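Besuch in der Papiermühle Mamar

Im August bin ich mit unserem Buchbindekurs nach Mamar gefahren, wo man seit langer Zeit Papier von Hand schöpft. Organisiert hat die Fahrt Irena Wysocka, und wir waren mit dem Bus schon vor der Öffnung da. Die Mühle liegt an einem kleinen Bach, man hört das Wasser bis in den Hof.

Geführt hat uns Costel Dervishi. Er arbeitet seit 10 Jahren in der Mühle und spricht sehr ruhig, was mir beim Verstehen geholfen hat. Zuerst zeigte er uns die Hadern, also alte Stoffe aus Leinen und Baumwolle, die zerschnitten und zu einem Brei gemahlen werden. Danach durfte jeder mit dem Sieb zwei Bogen schöpfen. Mein erster Bogen war in der Mitte zu dick und am Rand fast durchsichtig — der zweite ist besser geworden. 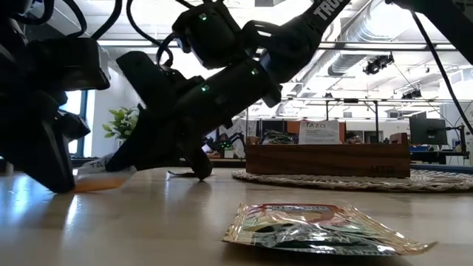
Arbeitsplatz mit heller Tischplatte aus Holz und zwei schwarzen Greifern.

Am Nachmittag gingen wir in den Trockenboden unter dem Dach. Dort hängen die Bogen auf Schnüren, und es riecht nach nassem Stoff und ein wenig nach Leim. Herr Dervishi erklärte, dass im Winter das Trocknen viel länger dauert und man deshalb weniger schöpft. Igor Zieliński aus unserem Kurs wollte wissen, ob man auf dem Papier auch mit Tinte schreiben kann. Ja, aber nur wenn es geleimt ist, sonst läuft die Tinte auseinander.

Im Laden habe ich ein Paket mit 100 kleinen Karten gekauft und dazu einen Bogen mit Wasserzeichen. Die Preise fand ich gerecht für so viel Handarbeit. Für das Mittagessen sollte man selbst etwas mitbringen, denn das Gasthaus im Ort war geschlossen. Meine zwei eigenen Bogen kommen nächste Woche mit der Post.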